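Rondunetti laundry set, README

Hi, I'm Audrey-Anne Zacharias and these are my logs from teaching a humanoid to do laundry at home! 527 episodes so far, two camera views each (one off to the side, one up at the head). Joint data is in /roter, notes in /jodside. Skip episode 13, I botched the timestamps. Cables are still a mess, sorry, I'm rerouting them in June.

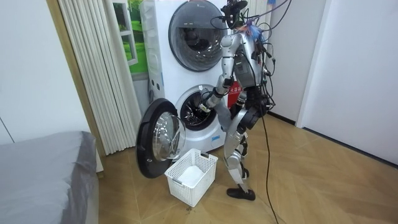
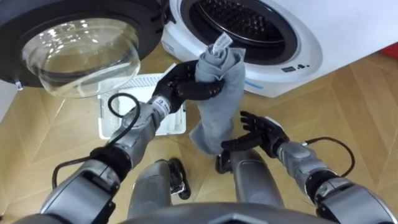 Side view reaching into the drum, then head view with the gray cloth.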